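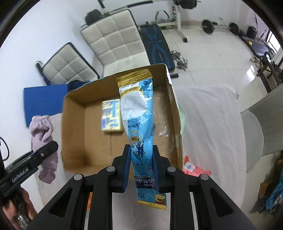

Betreff: Re: [Vorrat] Einzelportionen oder Großpackung?

Hallo zusammen,

Tiago Louro schrieb im April:
> Ich bin inzwischen komplett auf Portionsbeutel umgestiegen.
> Milchpulver, Suppe, Kaffee, alles. Man verschwendet nichts mehr,
> es bleibt frisch, und der Aufpreis ist nach meiner Rechnung
> minimal. Die Tabelle von Tasley gibt mir da recht. Ich verstehe
> ehrlich gesagt nicht, warum hier noch jemand Großpackungen kauft.

Die Tabelle habe ich mir angesehen, Tiago, und überzeugt bin ich nicht. Tasley verkauft Portionsbeutel. Dass dort am Ende Portionsbeutel gewinnen, wundert mich wenig. Verglichen wird der Beutel mit einer Großpackung, von der angeblich ein Drittel im Müll landet. Wo kommt das Drittel her? Eine Quelle finde ich nicht, nur den Satz "erfahrungsgemäß". Wessen Erfahrung?

Bei uns im Haushalt wird ein Beutel Milchpulver jedenfalls leer, bevor er klumpt. Vorausgesetzt, man füllt ihn nach dem Öffnen in ein Schraubglas um und geht mit einem trockenen Löffel hinein. Wer das nicht macht, hat nach 2 Wochen einen Stein im Schrank, das gebe ich gern zu. 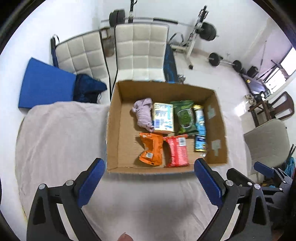
Zum Preis: Du rechnest mit dem Angebot von Meireles, und da auch nur mit dem Staffelpreis ab 3 Kartons. Wer kauft 3 Kartons auf einmal? Und wenn man sie kauft, hat man genau den Vorrat, den man mit den kleinen Beuteln angeblich vermeiden wollte. Beim normalen Regalpreis komme ich je Kilo auf gut das Doppelte der Großpackung. "Minimal" würde ich das nicht nennen.

Dann die Haltbarkeit. Bei Trondoron steht auf der Webseite, die Folie halte "bis zu" so und so lange dicht. Mit "bis zu" kann man mir alles erzählen. Ob die Schweißnaht nach einem Umzug im Kofferraum noch hält, steht da nicht.

Und der Abfall: Einen Bedarf von 3000 g im Jahr in lauter kleine Verbundfolien zu verpacken und das dann als Mittel gegen Verschwendung anzupreisen, da fehlt mir der Glaube. Ich habe bei Rekunska angefragt, ob sie die Beutel überhaupt sortieren können. Antwort bisher: eine Eingangsbestätigung.

Für die Reise oder im Büro nehme ich sie auch, keine Frage. Aber als Regel für die Küche?

Falls jemand eigene Zahlen hat, am liebsten über ein paar Monate mitgeschrieben und nicht aus dem Bauch, bitte her damit. Tiago, kannst du deine Rechnung mal ohne Staffelpreis schicken?

Grüße
R.

PS: Bitte kürzt beim Antworten die Zitate, das Archiv ist kaum noch lesbar.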